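Picking Your Own Blueberries at Siscombe Farm: Frequently Asked Questions
Answers by Bereket Ayele

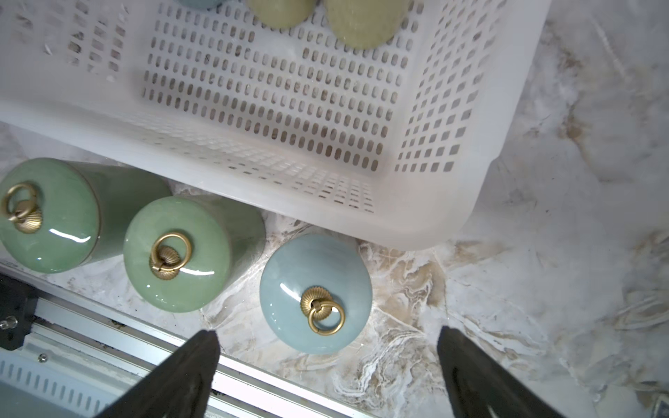

When can we come?
The picking season starts in the first week of July and usually goes on until the bushes are empty. The gate opens at 9 in the morning. We close the field when it rains hard, and then the message on the farm telephone is changed, so please call before a long drive.

Do I have to reserve?
For a family, no. For a group or a school class, yes. Please write to Tsion Wubshet at the farm office and tell her how many children and how many adults will come.

How much does it cost?
You pay only for what you take home, by weight. There is no entrance fee. Children under 2 do not need a ticket for the wagon ride, all others do.

Can I bring my own container?
Yes, and many people do. We weigh it before you go into the field, and the weight is written on a small paper. Please keep this paper until you pay. Low and wide containers are better than deep ones, the berries at the bottom get crushed very easily.

May we eat berries while we pick?
A few, of course. My own children did not stop at a few, so I cannot be very strict about it.

Which rows are the best?
We have 83 rows open for visitors. The rows near the gate are picked first by everybody, so walk a little more. The variety we planted last is called Lorkach in our field plan – this is only our own name for it – and it is sweet but small. Jaime Torres is in the field on most mornings and he can show you where the fruit is ripe.

How do I know that a berry is ripe?
It should be blue all around, also at the stem. If it is still red there, leave it for the next visitor. A ripe berry falls in your hand when you touch it with the thumb.

Are dogs allowed?
I am sorry, no. They can wait with you at the picnic tables under the trees, on a leash.

How should I keep the berries at home?
Do not wash them before you put them in the refrigerator. Wash only what you will eat on the same day. For the freezer, spread them on a tray first and put them in bags when they are hard.

Do you have other fruit?
Not for picking. In the fall we sell apples from our neighbor Sinan Işık at the farm stand, until they are finished.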